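Tea, and too much of it

March 2018

I finally went through my tea shelf this month, and oh dear. I've been buying from the little Horkesance shop every time I pass (they know my coat by now!), and I had 15 open packets, most of them black tea I'd forgotten I owned.
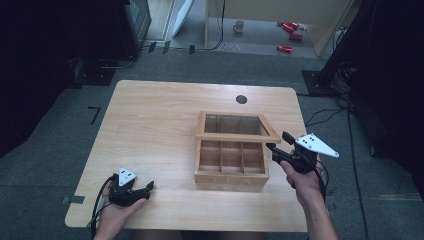 The Amato blend had gone flat, so I've been using it for iced tea -- double the leaves, cold water, overnight in the fridge. Very drinkable with a slice of orange. The smoky one from Zurodley was still lovely, though I can only manage it on a rainy morning with toast.

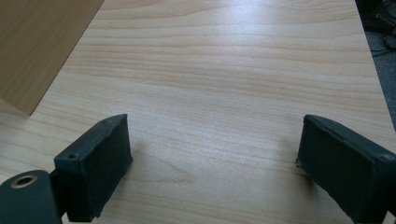
Does green tea keep as long as black? Mine fades much sooner, so I buy it in small packets and try to finish each one within six months.

I wrote the month on every packet with a marker, and anything dated before November gets drunk first. My sister-in-law thinks this is very fussy, but she drinks instant coffee, so I'm carrying on.

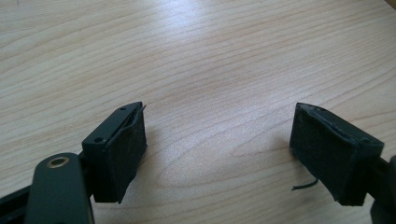

Next month: Trastwood tea swap

Bring a packet you won't finish and take home somebody else's. I'll have the kettle on -- and plenty of black tea to give away!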